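Zundis Opens Equipment Planning Service for Small Robot Work Cells

2020-12-04

Zundis, a supplier of benchtop automation for small packing and portioning businesses, said it will begin offering a paid planning service to companies that are considering their first robot arm. The service covers the period before an order is placed and ends with a written budget the customer can take to any vendor.

The company said it decided to offer the service after a trial that began in September with Trerwood, a maker of dry drink mixes and baking blends. Trerwood had set aside money for an arm and a gripper but had no figures for the other items a work cell needs, such as a table, a scale, lighting, spare fingers, wiring and staff training.

"Buyers usually come to us with the price of the arm and very little else," the company said. "The arm is often the easiest part of the budget to get right. We want people to see the rest of the list before they sign."

Under the new service, a customer sends Zundis a short description of one task that is now done by hand. Zundis sets up a version of the task at its own bench with ordinary cups, bottles and a tabletop scale, and uses the bench work to decide what has to be bought and what the customer can keep using.

Bench work with a gripper, plastic containers and an electronic scale:

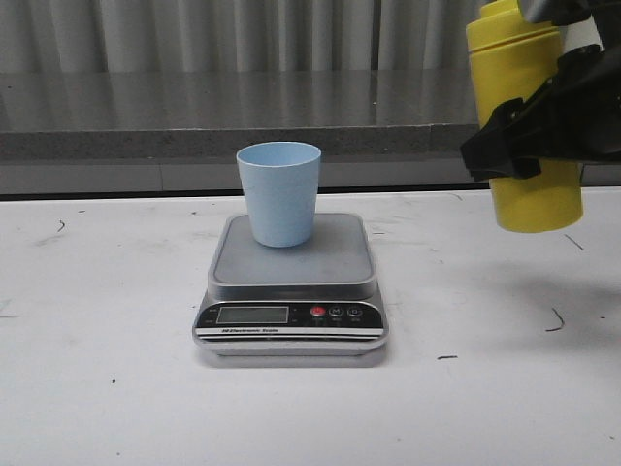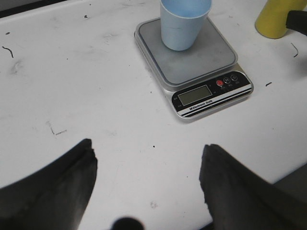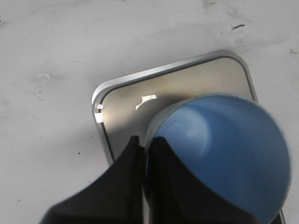

The written plan lists each item with a price, an expected service life and a delivery time. Items are sorted into those needed on the first day, those that can wait until the second budget year, and those the customer should not buy at all. In the Trerwood plan, the last group included a second arm and a custom feeder that had been in the original request.

The Trerwood plan ran to 118 line items. Of those, 29 were marked as first-day purchases. The others were spares, consumables, service visits and upgrades that Trerwood has spread over later orders.

Zundis said scales are a common source of trouble in early budgets. A customer may assume that the scale already on the bench can be connected to the robot controller, when many low-cost models have a display and buttons but no data output. The plan states whether the present scale can stay, whether a camera could read the display, or whether a scale with a data connection should be ordered. The price of each choice is shown so the customer can compare them.

Gripper fingers are also listed separately. Fingers wear and have to be replaced, and a finger shape that suits a narrow bottle may not suit a wide cup. Zundis advises customers to bring every container size to the planning stage, including sizes that are used only part of the year.

The service has a fixed price of $2,661 for one task. Customers who go on to order a complete cell from Zundis will receive a credit of up to $500 toward installation. There is no requirement to order from Zundis, and the plan belongs to the customer once the fee is paid.

Two other companies will work with Zundis on the service. Arruda will supply prices and delivery times for arms and controllers. Plamon, which leases workshop equipment, will prepare a monthly payment estimate for customers who do not want to pay for the equipment up front. The lease estimate is optional and is provided at no added charge.

Zundis said the plan does not replace a safety review of the finished cell. Customers will still need to arrange one at their own site before the equipment goes into regular use, and the cost of that review is included as a line in every budget.

Requests are being accepted now. Customers should be ready to provide the size and weight of each container, the number of shifts worked, the floor space available and the date by which a purchase decision has to be made. Plans will be prepared in the order that complete requests are received.

About Zundis

Zundis sells and services benchtop robot cells for small manufacturers and packers. Its products include work tables, gripper fingers, mounting hardware and maintenance contracts.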